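Tronell Tabletop Items

Household objects on soft covers, from the Betarside set. Version 2 adds patterned blankets to the plain ones in version 1. Each cover has its own folder, with 30 clips per folder, and the folder name gives the fabric color and print.
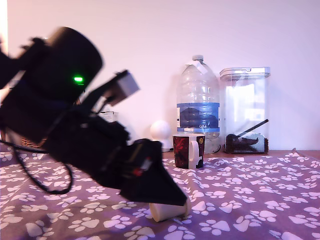 Folder purple_paw: mug and small cream cylinder on the paw-print blanket.

Wrinkles are left as they fall and are not smoothed between clips. Mugs stand upright. Small cylinders may stand or lie on their side, as noted in items.csv.

Known gaps: 3 clips in the plain gray folder have no item label. Fixes are due in March.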